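Cold Air, Flat Wall: What the Back of a Refrigerator Compartment Does

Published 15 March 2025

Most advice on refrigerators concerns the shelves. The rear wall gets less attention, although in many current models it is the part that decides whether the lettuce freezes and the milk lasts. It is also the part most owners block within a week of delivery.

Two arrangements are common. In a direct-cooled refrigerator, the evaporator sits behind the liner or is bonded to it, and the wall itself is the cold surface. Moisture condenses there, runs down to a channel and leaves through a drain hole. In a fan-cooled refrigerator, usually sold as frost-free, the evaporator is housed in a separate space and a fan pushes chilled air into the compartment through an outlet. A return opening carries warmer air back. The wall in this second type stays closer to the temperature of the air in front of it.

The practical difference is large. A direct-cooled cabinet is coldest against the wall and at the bottom. A fan-cooled cabinet is coldest wherever the outlet points. A jar pushed against a slatted cover receives air well below the average for the compartment, and the food behind that jar's neighbors receives less than it should. The controller sees only the temperature at its sensor. If the sensor is in the stalled zone, the compressor runs longer and the jar gets colder still.

Vent covers differ in layout. Some are tall columns with an opening at each shelf level. Others are a single panel, with the openings grouped in one place and the shelves left to distribute the air as best they can. A single panel is cheaper to mold and easier to wipe, but it depends more heavily on how the cabinet is loaded.

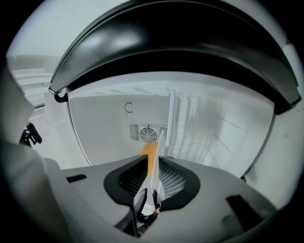
A pale back wall with a slatted ventilation panel near its center. The slats are on the left and right portions of the panel.

With any panel of this general kind, the useful rule is clearance. Leave 3 centimeters between the slats and the nearest container. Tall bottles go to the side or into the door. Flat items such as cheese boxes and egg cartons can stand in front of a vent if their top edge is below the lowest slat. Bags are the worst offenders, as a thin plastic bag can be drawn or blown flat against an opening and seal it.

Cleaning the wall

The wall needs less cleaning than the shelves, but spills that reach it tend to stay. Sugar syrup and meat juices travel along the rear edge of a shelf and dry in the join between shelf and liner.

Switch the appliance off and take the shelves out. Wash the liner with warm water and a little dish soap, working from the top down. Use a cloth that has been wrung out well. Water should not be driven through the slats, where there may be a fan, a sensor or foam insulation that does not dry quickly. Dust and crumbs between the slats come out with a dry, soft brush. A cotton swab handles the corners.

Abrasive powder and scouring pads should stay out of the compartment. A white liner is normally a smooth plastic, and once scratched it holds stains. Glossy dark trim shows wear sooner than the liner does - fine scratches on black are visible from across a kitchen. Wipe such parts with a damp microfiber cloth and dry them at once.

The vent cover itself is often clipped in place. The manual will say whether it is meant to be removed by the owner. If the manual is silent, leave it on. Clips that have been cold for several years break easily, and a replacement cover for an older model can be difficult to find.

Checking the airflow

A simple test needs one refrigerator thermometer and a glass of water. Stand the thermometer in the glass on the middle shelf, close the door and read it the next morning. Repeat on the top and bottom shelves. A spread of more than 3 degrees Celsius between shelves is worth investigating, starting with the loading. If the spread persists with the vents clear, check the door gasket for gaps and then the return opening, which is often low in the cabinet and easily hidden by a drawer.

Frost visible on or behind the slats is a separate matter. In a frost-free model it usually points to a defrost fault or to a door that has not been closing. A full manual defrost with the door open may restore the airflow for a while. If the frost returns, the appliance needs a technician.

Loading habits

Very full and very empty cabinets both perform poorly. Packed shelves stop circulation. Bare shelves leave little cold mass, so each door opening replaces most of the chilled air and the temperature climbs quickly. Moderate loading, with open channels running from back to front, gives the steadiest readings.

Hot food should be divided into shallow containers before it goes in, and placed away from the sensor if its position is known. Uncovered dishes lose moisture faster in a fan-cooled cabinet than in a direct-cooled one, so lids matter more. Leafy vegetables belong in the drawer, with the humidity slide closed.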